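Support > Poso arm > Setup > Teaching the zipper task

How to set up the Poso arm for closing a zipper
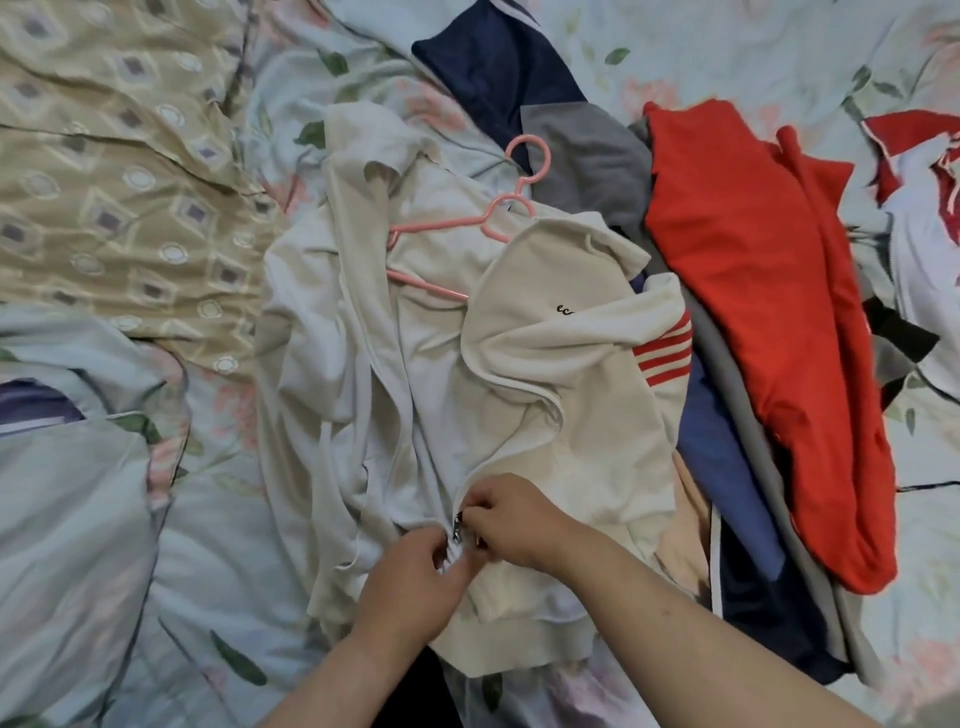
Before you teach the Poso anything, set the gripper force to 40 and run the wrist calibration two times. Then record the task by hand, with bare forearms, on a bed or another soft surface. Hold the fabric beside the zipper with the left hand and pinch the pull with the right, near the bottom of the sweatshirt. A small silver pull on white cloth is difficult for the arm, so keep the lamp at 800 lumens. Leave the other clothes in their heap.

We needed 169 recordings until the arm closed the zipper well. If it slips, clean the finger pads and calibrate again.

Written by Venkatesh Krishnan

Related:
Changing the finger pads
Wrist calibration errors
Folding towels with Willell

Contact | © Furngate | Back to top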